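Food Gifts and Small Shops: How Packaged Baked Goods Are Sold in Drikholm
Final report, Consumer Studies project

1. Background

Our group wanted to know how small shops decide which packaged baked goods to stock. Drikholm has one large supermarket, Rukness, and a row of small stores on Clamach Street. Most of them sell cookies, crackers and cakes near the register. We chose shortbread as our main product because every shop carried it and it keeps for a long time, so the price does not depend much on the day of the visit.

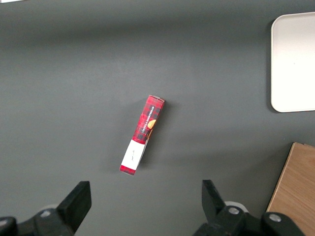 We visited 12 shops in March. At each one we wrote down the price, the net weight, the best-by date and the shelf position. We worked out the price per ounce ourselves, since many of the shelf labels did not show it. Where a shop had more than one size, we recorded the smallest.

2. Sales records

Charbonneau, the wholesaler that supplies most of the street, let us use its order totals for the past year. The small shops ordered 3,079 packs of shortbread in that time. Of these, 888 were ordered in the last two months of the year. The owners told us the same thing in interviews: shortbread sells as a gift, and in summer it hardly moves.

The order totals show what shops bought from the wholesaler. They do not show what customers bought, and we had no way to check how many packs were marked down or thrown out. Rukness did not share its sales records, so it appears only in the price section.
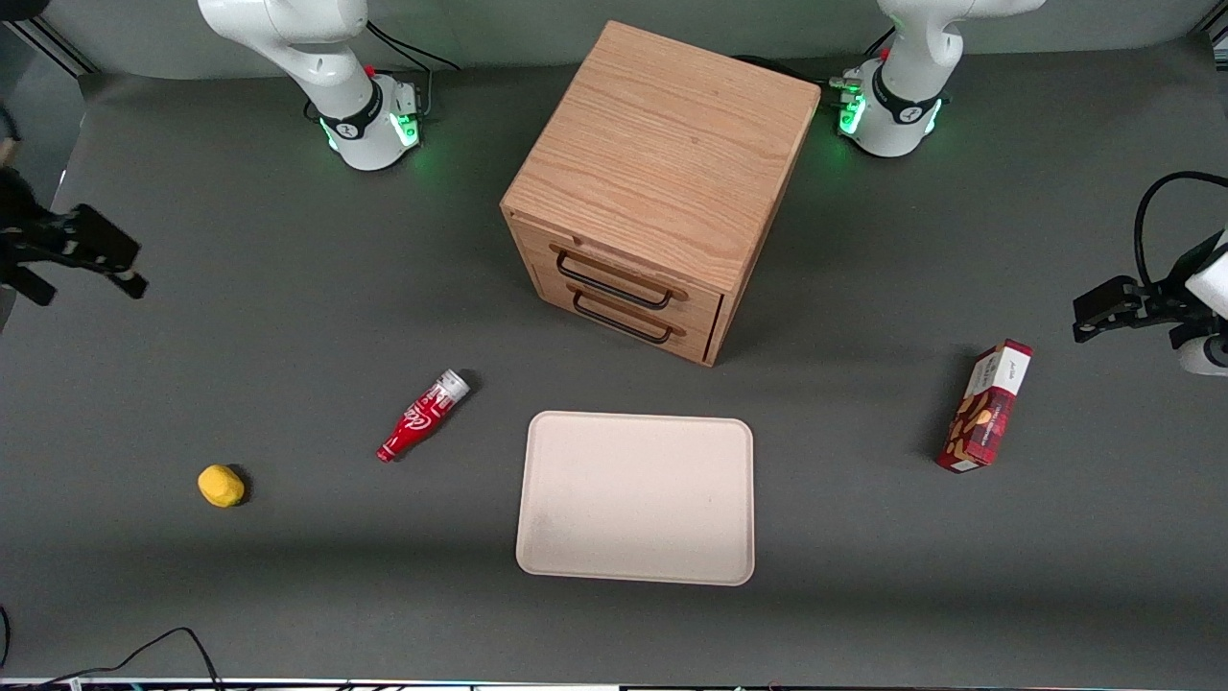
Report by the Consumer Studies project group, second year
April 2026

3. Prices

Small shops charged more per ounce than Rukness for the same weight of pack. The gap was widest in the shops closest to the train station. Two owners said they set the price by looking at what the shop next door charges. One said she had not changed hers since she opened.

Shelf position varied a lot. In 3 shops the shortbread was behind the counter and customers had to ask for it. Those owners gave lack of space as the cause.

4. Problems with the method

We forgot to record the best-by dates in the first shop and had to go back. Some interviews were short because customers came in. We also should have asked every owner the same questions in the same order, which we only started doing halfway through.

5. Next steps

A second round of visits in the fall would let us compare prices before and during the gift season. The price sheet and the interview questions are kept in the department office for next year's group.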